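5/8/24

Slept badly again, so I gave up and made tea before it was light. Bernadette had left a message about the chess club – she wants me to take the beginners on my own while Cormac is away, and I said yes before I'd thought it through!

So of course I spent the whole morning wondering how to explain castling to 27 kids (I still get muddled on the queenside, and I've been playing since college). Reda says to skip it for the first month and just let them play with pawns and kings. I like that. My uncle Colum taught me that way at his kitchen table, and he never let me win, the old goat.

After lunch I walked to Hanrahan's for stamps and came home with plums, a ball of string and no stamps. Typical.

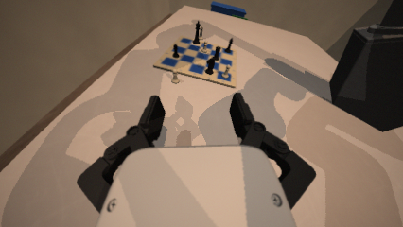
Then I played a game against Malachy over the phone and lost it in 3 different ways, I think. He was very nice about it, which made it worse. I still say my bishop was fine where it was. Rematch after supper tomorrow, and I'm taking white this time.

Must remember the stamps.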